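Noura Hijazi
I would like to write a little about the small parts line in our Irnunberg building, as several people asked me how we arranged it after the move in September.

Noura Hijazi
The line handles 2,780 parts on a normal day. In the old hall we had cardboard boxes on the floor, and every evening my back reminded me of it.

Noura Hijazi
Tihomir Hodžić proposed to put plastic bins directly under the long side of the belt. I was against it, I must confess. I believed the parts would fall beside. We tried it for 49 days and I have changed my opinion.

Noura Hijazi
One rule which we keep strictly: before the shift ends, the belt must be clear and each bin must be looked into. Small black parts are the worst, they hide well at the bottom.

Noura Hijazi
For those who asked about the color: yes, we wanted the green belt. Light parts are easy to see on it. For dark parts I would choose another one next time. Fadi Harb does not agree with me and we still discuss it.

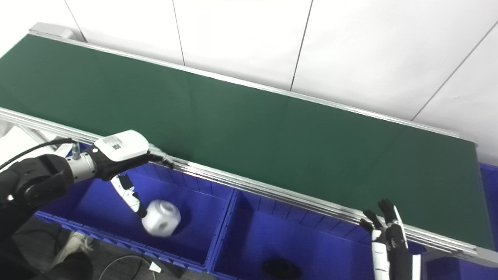 Irnunberg, 12/12/2025
Green belt, blue bins, white wall panels. One black piece is still in the middle bin, so please look into your bins also!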